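Home | News | Shop Floor | Events | Classifieds | Contact

Grosico opens its doors, and a hammer gets picked up

Tuesday, February 27, 2018
By staff reporter

Leonie Trevaskis has been talking since 8 a.m. and her voice is going. Open day at Grosico, second one they've done, and the line for coffee is longer than the line for the robots. She runs the handling lab. Has a cough drop in one cheek the whole interview.

"People come in wanting to see it dance or something," she says. "We show them a hammer."

A hammer, then. The morning demo is called Odoi, after the software that runs it, and the task sounds like nothing at all. Pick up a tool, bring it back down. Trevaskis picked the tools herself, at a hardware store, on a Saturday, with her own money (she is still waiting on the expense claim).
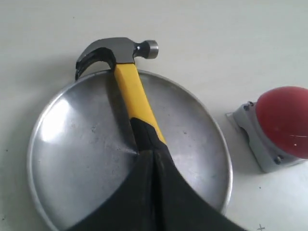 Trevaskis got into this from packaging. Eleven years of cartons and trays, then a job came up at Grosico and she took it for the shorter drive. She likes awkward objects. A carton is the same all over, she says, but a claw hammer has its weight up at the steel end and its rubber at the other, and laid across a round metal plate it has an edge to rock on. "Shiny plate, shiny hammer face. Glare all over. I could of made it easy and put down a cloth. Customers don't put down a cloth."

How many tries before today? She has the number ready. 1,146 practice picks since the project began, 346 of those on hammers. The rest were wrenches, paint brushes, a soup ladle. The ladle she doesn't want to discuss.

The talk is given twice before lunch, 36 chairs each time, people standing at the back for both. Mostly shop owners, a few students, one man who wants to know if it can sort potatoes. She tells him maybe. He writes down maybe.

Then the part most of them came for – where the fingers go. Trevaskis spends a good ten minutes on it. Too near the head and you are squeezing slick material, she says. Further down there is rubber, and a shape made for a hand, wich helps even if you haven't got one. The ridges on the inside of the fingers do the rest. "You want both sides to arrive together. If one gets there first it shoves."

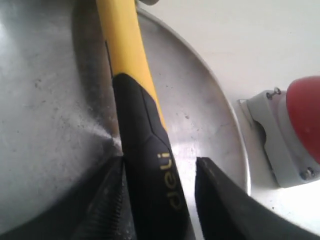
Marty Olund wasn't sold on it, and told her so from the second row. His people grab a hammer two hundred different ways in a shift, he said, and never once think about it, so what is he paying for. Trevaskis took that one standing up. She told him he shouldn't pay for it yet. Got a laugh. She also told him to bring her the worst tool in his shop and she'd try it by April.

After the laugh, more questions. What does it cost – she won't say. Who makes the fingers – Clotorel, a small outfit, they ship them in pairs and the pairs wear out. How often? Depends on the rubber, depends on the dust. She keeps a bag of old ones in her desk and passes a few along the rows. They come back one short.

Between runs everything goes back to a start position, and she makes a point of not hurrying this. Fingers shut, arm still. She waits, checks a screen, waits some more. Visitors drift off to the coffee at this stage and she lets them. "The boring bit is where I find out what's wrong," she says.
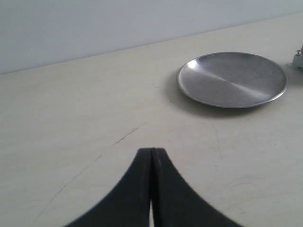 Gripper closed over the table, metal plate behind.

She is less patient about the word "smart." Doesn't use it, doesn't like it on the posters, lost that fight with marketing. What Odoi does is look, guess, move, look again. Sometimes the guess is bad. She'd rather show a bad one in front of people than have them hear about it later from a competitor.

And Zurnileo? That's the next project, and she gets careful. Two tools at once, passing from one arm to another. No demo today. "Ask me in April," she says, same as she told Olund, and then looks like she wishes she'd picked two different months.

The afternoon group is bigger. 108 names on the sign-up sheet for the day and she figures the late ones are all here now. She has dropped the slides. Talks straight over the motor noise, hand on the back of a chair, going through the lift again from the start – lower, close, up, and tilt.

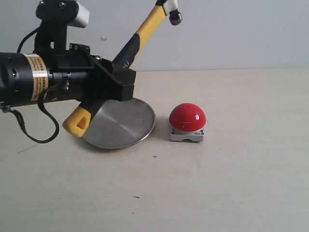
The tilt matters more than the lift, in her view. Straight up is only height. Once the thing is at an angle the weight starts to pull, and a grip that felt fine will creep. She has the arm go slow there on purpose. Somebody asks can it go faster and she says yes, and leaves it slow.

Would she let it drive a nail? Long pause. Not this year. A swing is a whole other job, different arm probably, different insurance for sure. She has had the question four times today and expects it again before they lock up at five.

Cough drop's gone by now. She unwraps another, and heads back over to the potato man, who has come back with his brother.

Recent items
- Loading dock rules change again
- Used lathe prices: what we're seeing
- Clotorel moves to bigger building
- Letters: more on forklift beepers
- Spring open days, full list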